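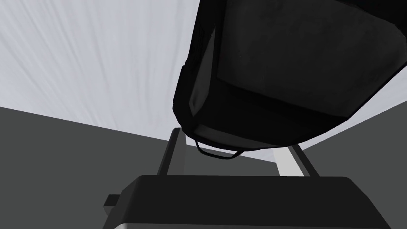 Kaplan Street station gets its lost property desk back

If you've left something on the Utwood line in the past year, you'll know the drill by now. You ride all the way out to Clustotthorpe, you find the office behind the bus garage, and you hope you got there before it closed at 4. I did it in the spring for an umbrella I didn't even like very much (it was my sister's, so I had to).

Well, good news! Starting in August, the lost property desk is moving back to Kaplan Street, right in the middle of town, in the old ticket office next to the coffee stand. The transit company, Grirkunora, put up the notice on Wednesday morning, and by the time I got off my train there was already a little knot of people reading it and swapping stories about gloves.

The numbers on the notice surprised me. Grirkunora says 1,459 items were handed in on its trains and buses last year, and that most of them never went home with anybody. Bags and backpacks top the list, followed by phones, then keys. I would have bet money on umbrellas, but they come in fourth. Maybe people just don't bother turning them in, or maybe somebody out there is very dry.

The new desk will open at 8 in the morning on weekdays, so you can stop in before work, and it'll stay open through the evening rush. No weekends yet, which is a pity for anyone who only comes into town on Saturdays. The woman at the ticket window told me they're "looking at it," and I've lived here long enough to know that could mean anything.

A few other things are changing too. Anything handed in to a driver or left on a platform is supposed to reach the desk within 48 hours, where before it could sit at the end of the line for a week or more. There's going to be a form on the website so you can report what you lost without waiting on hold, and you'll get a text if they think they have a match. Bring ID when you pick up. For a bag, they'll also ask you to name something that's inside it, so have a think on the way over. I couldn't tell you what's in the bottom of mine right now beyond receipts and a granola bar.

The pickup fee is staying, I'm sorry to say, though kids and seniors won't have to pay it anymore. Food still gets thrown out the same day. Whatever isn't claimed by the end of the holding period goes to the thrift store in Utwood, same as always, and I've picked up a couple of very decent scarves there over the years.

The Clustotthorpe office will stay open until the new one is up and running, so if you're missing something right now, that's still the place to go. Take the bus from the north side of the station and get off at the garage. Don't do what I did and get off at the stop before it, there's no sidewalk for most of the way and it's a long hill.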